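Nachfüllen, bitte, aber zu welchem Preis?

Seit dem Frühjahr hat die Drogerie bei uns im Viertel eine Wand mit Zapfhähnen für Seife und Spülmittel. Katico heißt die Marke, und im Dezember kam Plenier mit Beuteln dazu.
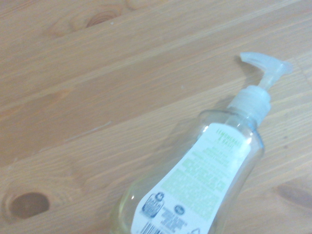
Ich habe dort eine Weile mitgemacht und bin skeptisch geworden. Der Liter aus dem Hahn kostet mehr als der Liter in der neuen Flasche, und wer 14 Kilometer mit dem Auto hinfährt, soll mir bitte nichts von Klimaschutz erzählen. Meine Nachbarin Perrine Poulain hält dagegen, man müsse eben irgendwo anfangen. Mag sein. Aber warum fängt immer der Kunde an?

Die Beutel ärgern mich noch mehr. »100 Prozent besseres Gefühl« steht im Prospekt. Besser als was? Verbundfolie lässt sich schlecht verwerten, und der Beutel landet im selben Sack wie früher die Flasche — nur flacher. Ein Pfandsystem mit einheitlichen Flaschen wäre langweilig und vermutlich wirksam. Beim Bier geht es seit Jahrzehnten. Solange die Hersteller davon nichts wissen wollen, kaufe ich wieder Seife am Stück, in Papier gewickelt.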